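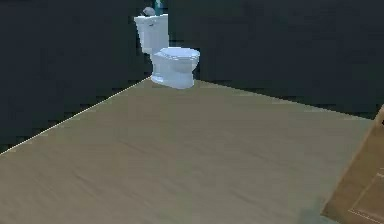
Re: [randden-cabins] Opening the water, what order?

Randden Cabin Owners list, April 2025
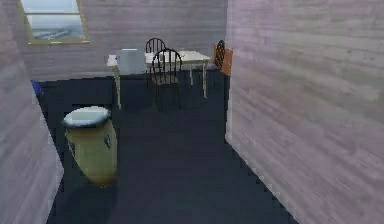 3 min read

Replying to the list and not only to Stallus Road, as a few people asked the same thing in March.

> I have the pump primed and the breaker on. Last year I opened
> everything at once and got a lot of banging in the lines and rusty
> water in the heater. Also had a drip under the kitchen sink that I
> didn't find until the next weekend. What order do you all do it in?
> And do you bleach the well every spring or only if the test is bad?
> Lot 77

This is how I do it. My place is on the upper loop with a drilled well and a pressure tank in the crawl space, so adjust if you draw from the lake.

Leave the breaker for the water heater off. Do this before anything else and put tape over it if there is more than one of you working. An electric heater that is switched on with an empty tank will burn out the element, and the hardware store in Soliman does not always have the right one in stock.

Close every faucet and drain you opened in the fall. Check the outdoor spigots too. I keep a list inside the door of the electrical panel and tick things off when I drain, so in spring I just work back up the list.

Check the air charge in the pressure tank while the system is still empty. Mine should read 2 psi below the pump's cut-in setting. If you don't know your cut-in pressure, it is usually on a label inside the pressure switch cover. Kill the power before you take that cover off.

Open the main valve a quarter turn and wait. The banging you had was air being pushed ahead of the water too fast. With the valve barely open the lines fill slowly and you have time to walk around with a flashlight. Look at every joint you can reach, and put a dry paper towel under the ones you can't see well. A slow drip will show up on the towel long before you would notice it on the floor.

Then go to the faucet farthest from the tank and open the cold side until it stops spitting. Work back toward the tank. Take the aerators off first or you will be picking grit out of them. Toilets get filled after the faucets run clear, so the sediment doesn't end up in the fill valve. After that open the hot sides, let the heater fill completely, and only then turn its breaker on.

On the bleach question: I test every spring and only treat if the result comes back positive for coliform. The county lab wants the sample back within 24 hours, so take it on a morning when you are driving out anyway. Don't sample right after chlorinating, the result means nothing.

If you used RV antifreeze in the traps, run plenty of water behind it. It is fine for the septic in the amount a trap holds.

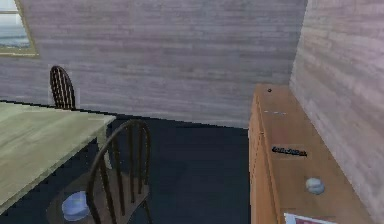

Flynn Quinlan
List moderator, upper loop

PS to whoever asked about the Flanix filter housings: I have 4 spare cartridges left over from the old setup. They are still sealed. Free if you come and get them, otherwise they go to the swap shelf.

To leave this list, send a blank message with "unsubscribe" in the subject line. Attachments over the size limit are removed.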